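Week 4 handout: reading a dividend history

Welcome back, everyone! Before we get to the Tuvby case, let me say a little more about payout ratios, which I rushed through last time (sorry, Yufang Lu, you did ask). Say a company earns $2,000 million in a year and pays $530 million to its shareholders. Divide the second by the first and you get 26.5 percent, which leaves plenty of room for a bad year.

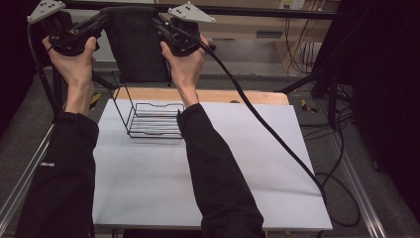

Now try it with Punberg, which earned $895 million and paid out $118 million. Work it out by hand first, please, and only then look at the cash flow statement, where the dividend line sits under financing. Bring your answer in May, along with chapter six.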